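Planning Before Purchase: Fitriani Govindasamy on Budgeting for Kitchen Robotics 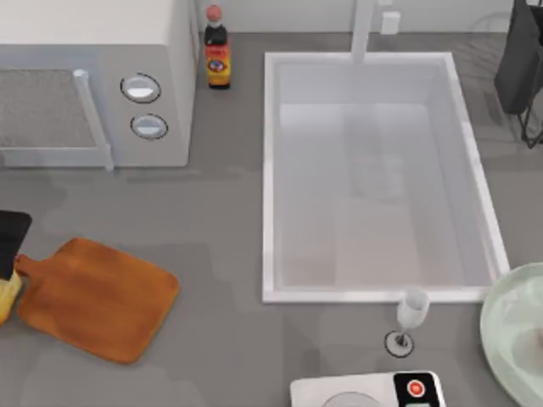 A simulated kitchen counter with microwave, sink and cutting board.

When the Plevik Institute approved its first equipment plan for household robotics, the largest line was expected to be a pair of robot arms. Fitriani Govindasamy, who leads planning for the institute's laboratories, asked that the order be held until the research group could state in writing which kitchen tasks it intended to study.

"The request arrived with a model number and a delivery date," Ms. Govindasamy said. "It did not say what the arm would pick up, how far it would have to reach, or who would maintain it. I was not prepared to sign for a reach I could not explain."

The group was directed to work first in simulation, using a software package called Shim. Its kitchens are furnished with ordinary items, among them a microwave with two round knobs, a deep white sink and a wine glass. Researchers can change the layout between trials, and a dropped glass costs the institute nothing.

Ms. Govindasamy described that period as the most useful spending in the plan. The group ran 1,714 trials before it returned with a revised request. Of the tasks it had first proposed, 53 were kept. Several others were set aside on the ground that they called for a stronger and more expensive arm than the remaining work could justify.

"We had been ready to pay for lifting strength," she said. "The trials told us to pay for wrist movement and a better gripper. Turning a small knob and taking hold of a stem are delicate jobs, and the first model on the list was poorly suited to both."

The revised plan still provides for two arms, though of a lighter class. Quotations were invited from two suppliers, Rindar and Amorance. Ms. Govindasamy declined to discuss the prices offered, but said that the purchase price had been the easier part of the comparison. Service terms differed widely. One supplier included on-site repair for the length of the warranty; the other required that a failed joint be shipped back at the customer's expense.

"A department head will look at the price of the arm and believe that is the cost of the project," she said. "Then come the mounting table, the safety stop, the cameras, the spare fingers for the gripper, the training, and an electrician." Her office now asks for each of these on a separate line. Requests that combine them under "accessories" are sent back.

She was equally firm on the limits of simulation. Contact with water, worn surfaces and soft materials remains difficult to model, and the plan sets money aside for a physical test counter on which the results can be checked. Its fittings will be bought from a regular home supply store.

Asked what she would advise a smaller institution, Ms. Govindasamy recommended renting a single arm for a term and keeping a record of the hours it was in use. "If it stands idle for most of the week, you have learned something at a fair price," she said.

Delivery is planned for February – provided that the floor of the new laboratory passes its load inspection. The survey has been ordered, and the contract will not be signed until the report has been received.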